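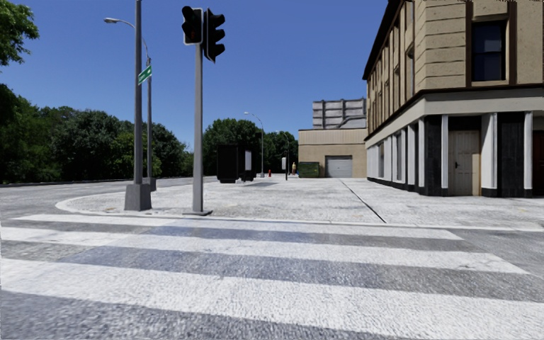 Clillgate picks Nosow controller after simulated street tests

Delivery robot operator Clillgate will use a controller from Nosow on its next group of sidewalk robots, the company said in November 2023, after a comparison carried out entirely in simulation.

The work covered two controllers and two camera layouts. Nosow's product was set against one from Wurnia, which has supplied Clillgate's robots until now. Both ran the same virtual robot through the same city blocks, with the same start points and the same destinations.

Each controller was given 800 runs. A run counted as complete if the robot reached its destination without touching a curb, a pole, a wall or a person, and without stopping for longer than 13 seconds when the way was clear. The Nosow controller completed all but 13 of its runs. Wurnia's failed to complete 269.

Most of the difference came at corners, according to Charoen Jaidee, who led the tests for Clillgate. The older controller follows a planned line closely and slows down when the line and the camera data disagree. At a rounded corner, where the edge of the sidewalk keeps changing direction, it often slowed to a halt and waited for a new plan.

"It didn't crash much. It stopped," Jaidee said. "If you stop in the middle of a crosswalk you've failed, as far as we're concerned, even if you haven't hit anything."

The Nosow controller updates its path more often and accepts a wider margin on either side. Jaidee said that made its driving look less tidy, with small corrections on straight stretches of sidewalk. On a few runs it passed closer to building walls than the team wanted, and Nosow has been asked to change the default clearance before the robots go out.

The camera tests were less clear. One layout used a single forward camera mounted high on the body. The other used two cameras lower down, angled slightly outward. The lower pair was better at picking out the curb at close range, but it lost distant traffic signals sooner when the virtual robot pitched forward on a ramp. The high camera kept the signals in view and missed more low edges.

Clillgate has not chosen between them. A further 600 runs are planned with the high camera tilted down a few degrees, and if that closes the gap at the curb the company will keep the single camera, which is cheaper to fit and easier to clean.

All the runs used daylight settings. Rain, snow and night driving were left out, and so were crowds. Jaidee said the team wanted to compare the controllers under easy conditions before making things harder, and that a controller that could not handle a dry crosswalk at noon was not worth testing in the dark.

The simulated streets were built by Hodžić, a small software firm that makes virtual road layouts for vehicle testing. Its blocks include crosswalks, signals, street furniture and parked objects, and curb heights can be changed between runs. Clillgate began using them in August, after its own test map proved too simple to show any difference between the two controllers.

Wurnia said in a short statement that the version tested was its current release and that it accepted the figures. It said an update to the way its controller handles curved edges was already being worked on, and that it had asked Clillgate for the logs from the failed runs. Clillgate has agreed to send them.

The existing robots will keep their Wurnia controllers. Clillgate said replacing them would mean new wiring and a new power board in each unit, and that their current routes have few crossings.

Before the new robots carry deliveries, the Nosow controller will be tried on a real machine in a closed yard with painted crossings and two heights of curb. Jaidee said he expected the simulated results to hold for steering but was less sure about braking, where tire wear and the weight of the load make more of a difference than the software does.

The company gave no date for the yard tests.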